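Cloth bench, June, page 21

Picked up from Gilberto's notes. Today was the colored towels and cloths, black table, teal bin at the far edge. Kibet Odera wants one folding order written down before the Palcombe people get their copy.

Lifting by a corner is fine for finding the hem. The orange ones have a stitched edge you can follow, but they drape in big folds and take up a lot of table.
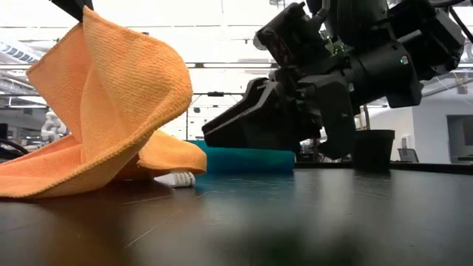 Washed per the Herkport sheet, no softener. Lint still shows on the black top, so wipe before starting. Small stuff off to the side next time.

Layout as we had it: orange and green left, more orange right, yellow in the middle, blue in the bin. Plant stays at the far right corner.
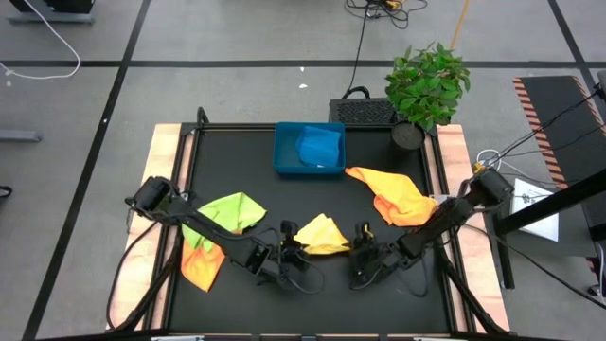

I'd like the bin closer. Gilberto Henao disagrees and says the middle needs to stay clear for laying flat. Leave it until we've done 3 more loads.

Two top corners held apart gives a better start than one. Top edge still sags a bit. Lower the bottom hem first, then bring the top over.
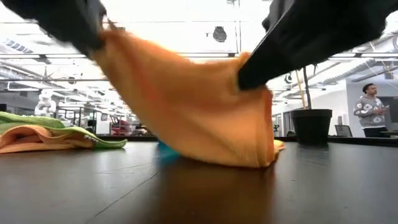 To do

Write up the fold order for Kibet
Order 200 more cloths from Nornedton, same hem
Ask Ivanov about shelf space
Lint roller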